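Do I need to know any robotics first?
No! I'd never touched a gripper before October. Chie Sugawara shows every newcomer the ropes on Friday at 10, and soft things like caps come early on.

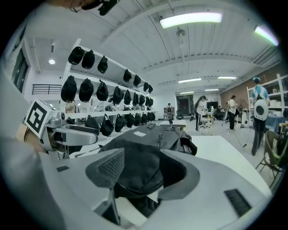 A black cap in the gripper, club session

Do we work alone?
Mostly in twos, and do swap — I learnt loads from watching Yaryna. Bags are harder than caps, I reckon, mainly the straps. 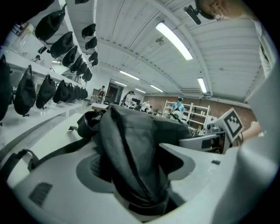

Go slowly and you'll be fine. Anything else, ask me or Soledad Zepeda.

What does it cost?
£2 a session, pay at the door.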